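Teaching news from Evomwood

The paddle packing task now has 129 recorded demonstrations, all driven by remote control. Zulema Barrientos and Renata Arancibia share the operator seat in 25-minute turns. 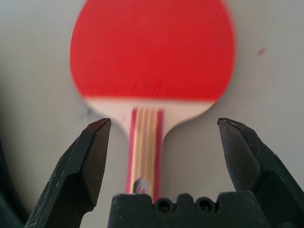 Grasp angle is still where new operators lose the most time. Zulema teaches them to open the fingers wide and bring one down on each side of the striped handle before closing.

Pouch handling takes two arms and more patience. The target for August is 645 demonstrations.
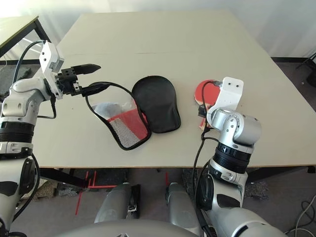 Left gripper on the pouch strap, right arm over the paddle.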